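Startseite | Regional | Wirtschaft | Technik | Service

Utard stellt Trinkwassernetz im Westteil auf Fernablesung um

Der Wasserversorger Tanar beginnt im April mit dem Austausch der Hauswasserzähler im Westteil von Utard. Betroffen sind 1.327 Anschlüsse, überwiegend in Mehrfamilienhäusern. Die mechanischen Flügelradzähler werden durch Ultraschallgeräte des Herstellers Jatix ersetzt, die ihre Messwerte per Funk übertragen. 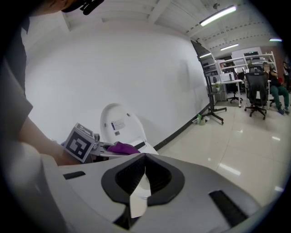
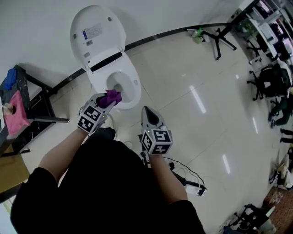 Nach Angaben des Versorgers erfassen die neuen Geräte den Durchfluss ohne bewegliche Teile. Gemessen wird die Laufzeitdifferenz zweier Schallsignale, die mit und gegen die Fließrichtung gesendet werden. Die Anlaufschwelle liegt damit deutlich niedriger als bei den bisherigen Zählern. Kleine Dauerverbräuche, etwa durch undichte Spülkastenventile oder tropfende Sicherheitsgruppen an Warmwasserspeichern, werden künftig mitgezählt. In einzelnen Haushalten kann der abgerechnete Verbrauch dadurch steigen.

Der Einbau erfolgt in 4 Abschnitten und beginnt im Quartier Rivas. Pro Anschluss ist mit einer Unterbrechung der Versorgung von einer halben Stunde zu rechnen. Der Zugang zum Zählerplatz und zur Hauptabsperreinrichtung muss frei sein. Lässt sich das Absperrventil vor dem Zähler nicht mehr schließen, wird der Termin verschoben und das Ventil gesondert erneuert -- die Kosten trägt in diesem Fall der Versorger. Für Ventile hinter dem Zähler ist der Eigentümer zuständig.

„Wir rechnen bei den älteren Gebäuden mit schwergängigen Armaturen“, sagte Projektleiter Kiran Bhatt. Aus der Bestandsaufnahme seien roughly, also rund 600 Anschlüsse bekannt, deren Absperrungen seit dem Einbau nicht getauscht wurden. Für diese Gebäude seien längere Zeitfenster eingeplant.

Die Zähler senden verschlüsselt einen Datensatz mit Zählerstand, Gerätenummer und Fehlerstatus. Ein Statusbit zeigt an, wenn über 24 Stunden kein Stillstand des Durchflusses gemessen wurde. Der Versorger informiert dann den Eigentümer schriftlich. Eine Fernabschaltung ist technisch nicht vorgesehen. Stundenwerte verbleiben im Gerät und werden nur auf Antrag des Anschlussnehmers ausgelesen.

Nach dem Wechsel sollten Feinfilter und Strahlregler auf eingeschwemmte Partikel geprüft werden. Tanar empfiehlt, zunächst die Kaltwasserzapfstelle mit dem kürzesten Leitungsweg zu öffnen und Spülkästen erst danach wieder zu füllen.

Die Eigentümer erhalten den Terminvorschlag per Post. Ausweichtermine werden auch am Samstag angeboten.

Weitere Meldungen
Hochbehälter Rivas: Reinigung der zweiten Kammer abgeschlossen
Tanar legt Härtegrade für den Westteil neu fest
Kanalbefahrung in Utard verzögert sich
Standrohre: Ausgabe nur noch nach Anmeldung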